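Association Virnesau – objets, ateliers et petite boutique
Procès-verbal de la réunion du 8 juillet 2019

Présents : Catriona Swanson (présidence), Elisa Villa (secrétaire de séance), les responsables des ateliers couture et papier, deux adhérents de la boutique.
Excusé : le responsable des expéditions.
Début de la séance : 18 h 30, salle Hivel.

1. Approbation du procès-verbal précédent

Le procès-verbal est approuvé avec une correction : au point 4, il faut lire « étagère du fond » et non « étagère du haut ». Elisa Villa fait la modification et renvoie le fichier aux adhérents.

2. Comptes de la boutique

Catriona Swanson présente les chiffres du semestre. Les ventes s'élèvent à 2447 euros, les achats de fournitures et de petits objets à 1808 euros. Une facture de la maison Sorrentino reste à régler, pour 213 euros. Elle concerne le papier d'emballage et les étiquettes. Le règlement est accepté sans discussion.

Un adhérent demande pourquoi les frais de port n'apparaissent pas à part. Ils sont comptés avec les fournitures depuis l'ouverture. Il est convenu de leur consacrer une ligne séparée à partir de septembre.

3. Présentation des petits contenants de bureau

Le point avait été reporté deux fois. Il s'agit de savoir si la boutique garde la série de petits contenants de bureau, dite « série Hoka » dans notre classement, et sous quelle forme elle la montre.

Elisa Villa a apporté le modèle en forme de sac en papier, avec le petit ours sur le bord. C'est celui que les visiteurs prennent le plus souvent en main. L'atelier papier fait remarquer que plusieurs personnes l'ont pris pour un vrai sac et ont voulu déplier le haut. L'atelier couture trouve au contraire que la ressemblance fait tout l'intérêt de l'objet.

La discussion porte ensuite sur la place à lui donner. Jusqu'ici il se trouvait parmi les pots à crayons, où il passait inaperçu à côté de pièces plus hautes. Il est proposé de le poser seul sur une table blanche, l'ours bien dégagé.

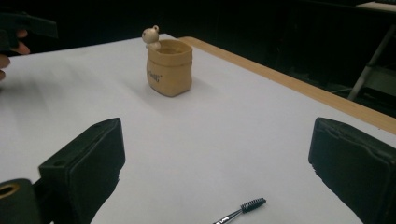
Point 3 – le contenant en forme de sac, l'ours au coin du bord, sur table blanche.

La présentation sur fond blanc est jugée satisfaisante. Le ton sable ressort bien et l'ours se remarque. Réserve de l'atelier papier : le mot inscrit sur le devant est petit et ne se lit pas de loin. Il faudra donc une étiquette avec le nom de l'objet et son prix, placée à plat devant lui et non collée dessus.

Question d'un adhérent : faut-il mettre quelque chose dedans ? Des trombones, des bonbons emballés et des crayons courts sont évoqués. Catriona Swanson préfère le laisser vide en rayon, pour que les visiteurs décident eux-mêmes de l'usage. L'atelier couture aurait préféré quelques bobines. Vote : le contenant reste vide en rayon, quatre voix pour, une contre, une abstention.

Décisions :
– la série est conservée jusqu'à la fin de l'année ;
– une commande de 20 pièces est passée, tous modèles confondus ;
– le modèle à l'ours est présenté seul, les autres restent avec les pots à crayons ;
– Elisa Villa prépare l'étiquette et la soumet à Catriona Swanson avant impression.

4. Emballage des objets fragiles

Deux retours ont été enregistrés pour des objets arrivés abîmés. Dans les deux cas, le carton était trop grand et le calage insuffisant. L'atelier papier propose d'utiliser ses chutes, coupées en bandes et froissées. Un essai sera fait sur les prochains envois. Les pièces qui portent une figurine ou une anse seront d'abord enveloppées séparément dans du papier de soie, puis calées dans le carton.

Le stock de petits cartons est presque épuisé. Le responsable des expéditions, absent ce soir, sera consulté sur le format à reprendre. En attendant, on se sert des cartons rangés sous l'escalier.

5. Rangement de la réserve

La réserve reste difficile d'accès. Les rouleaux de tissu occupent le passage et les caisses de la boutique sont empilées sans indication de contenu. L'atelier couture s'engage à libérer le passage avant la fermeture d'été. Chaque caisse portera désormais une feuille sur le petit côté, avec la date de dépôt et le nom du déposant.

La proposition d'acheter une étagère supplémentaire est renvoyée à la prochaine séance, faute de mesures. Catriona Swanson prendra les dimensions du mur.

6. Divers

La clé de l'armoire vitrée a été retrouvée dans la boîte à boutons. Un double sera fait.

Un adhérent signale que l'affiche des horaires, à l'entrée, indique encore les heures d'hiver. Elisa Villa la remplace.

La salle Hivel n'est pas disponible pendant l'été. La prochaine réunion aura lieu en septembre, à une date qui sera communiquée par courriel. Les points à inscrire à l'ordre du jour sont à envoyer à la secrétaire.

Séance levée à 20 h 10.

La secrétaire de séance, Elisa Villa
La présidente, Catriona Swanson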